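We use cookies to remember your preferences. By continuing to read you agree to our cookie policy.

16 January 2018
By Eleri Gwynne

The great sink sort-out at Namanport

If you've been in the Namanport kitchen since we got back from the break, you'll have noticed you can see the windowsill again! We finally pulled everything out from under and around the sink, put it all on the table and had a proper look at what we own. I had a lovely time (I know, I know) and I've come away with strong feelings about dish brushes.

It started with Iraklis Mitsotakis-Vlachou looking for a clean sponge before the Mengal supper, which meant feeding around 40 people, and coming back with a bucket of odd lids and a tea towel that had gone stiff. So we made a rule on the spot. Anything used for washing up comes out, gets a rinse, and goes back only if somebody in the kitchen would happily pick it up and use it.
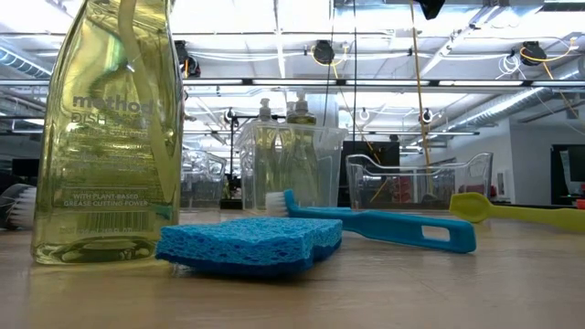

Soap, sponge and brushes out on the table, with the clear bins behind.

The clear plastic bins are my favourite part of the whole business. A tall one is just right for soap bottles, because they stand up straight and any drips stay in the bottom where you can swish them out. And you can see what's in there without getting down on your knees with a torch, which my knees are very pleased about.

Now, brushes! I'd always been a sponge person, but a long-handled scrub brush is so good on baking trays, and if it has a hole in the handle it can hang up and dry between jobs. We've put two hooks inside the left-hand cupboard door for exactly this. Please use them, and please don't leave the sponge sitting in the sink overnight. Squeeze it out and prop it up on its side so the air can get at it.

Dish soap lives beside the tap from now on. One squirt in a full sink is plenty, even for the big curry pots.

We're doing the pantry shelves in February and I'd love some company. Four of us would get through it in a morning, and there'll be lemon slice. If you've got spare clear bins at home, any size, leave them on the bench by the back door with your name on a bit of tape.

You're receiving this newsletter because you signed up at Namanport. Unsubscribe at any time.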